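The Skivstead Fingers
By Joni Kinnunen
August

We use cookies to remember your reading preferences. Accept | Manage 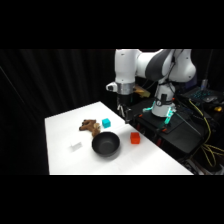
The white arm over the table, with the bowl, the plush toy and the two cubes.

On Tuesday, Pelkonen put the Skivstead fingers back on for one more try, though we had all more or less promised the money to the Senbridge pair, which had managed 1,507 clean lifts and never sulked.

"Let it have the toy," she said, and pulled her stool up close, the way my grandmother used to sit by the oven when there was bread in it.

I had the log open at run 636. The Skivsteads were slow, I'll admit, and they fussed over cubes — but they closed on that brown plush so gently that I caught myself holding my breath along with them.

"Well?" said Pelkonen.

I wrote down the time, and then I asked if we could run it again.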